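Housekeeping Skills, Unit 6: The Washstand Tray
Handout for the January 2006 group, Drerkdale evening course
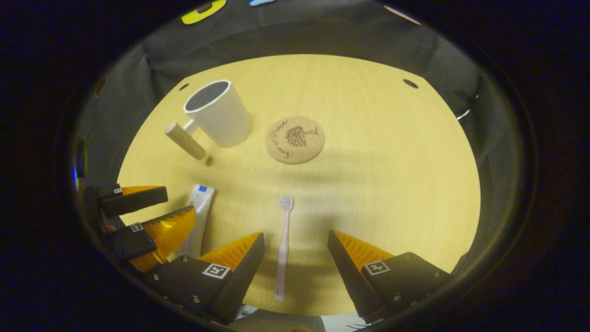
What we're working with

I've kept the kit short this time (last term I went overboard and we spent half the class unwrapping things). You'll need a toothbrush, a tube of toothpaste, a mug and a coaster. The coaster I like best is the round cork one with a tree on it. The lettering around the tree is curly, but I read it as "Tree of Delight," and I've gotten very fond of it! The mug is plain white with a pale stick of a handle, and please do look at that handle before you start, since it changes where everything else can go.

Bring your own brush if you'd like. A white one is nice to practice with because you spot every speck on it.

Laying the tray

Start with the coaster. Most people start with the mug and then have to lift it again, and I did it that way for years myself. Set the coaster toward the back, a hand's width from the edge, and press it flat with your palm.

Now the mug goes on top, with the handle turned out to whichever side the guest will reach from. If you don't know, turn it to the right. Maj-Britt Dahlgren, who taught me, would turn it to the left just to see if we were paying attention.

The toothbrush lies in front, straight up and down, bristles away from you. Some of you will want to stand it in the mug. In a family bathroom, sure, go ahead! For a guest tray we lay it down, and we'll argue about that again in Unit 9, I expect.

Toothpaste goes beside the brush, cap closed and wiped. Flatten a half-used tube from the bottom up before it goes anywhere near a guest.

Cork and water

Cork is happy with a damp mug but not with a puddle. Blot it, don't scrub it, especially if there's a printed design. Stand it on its edge to dry. Never on the radiator, please (the Plakia guesthouse lost a whole set that way, and they curled up like potato chips).

Mugs get rinsed and turned over on a clean towel for 15 minutes before they go back out. If yours has a handle that's joined on separately, dry around the joint with a corner of the towel.

Practice for next time

Lay the tray six times at home, clearing it completely in between. It sounds like a lot, but each round is quick. Then write me nearly 200 words on what you changed between the first tray and the last one. Handwritten is fine.

Morven Gillies has the spare mugs if you need to borrow one. Sign the sheet by the door.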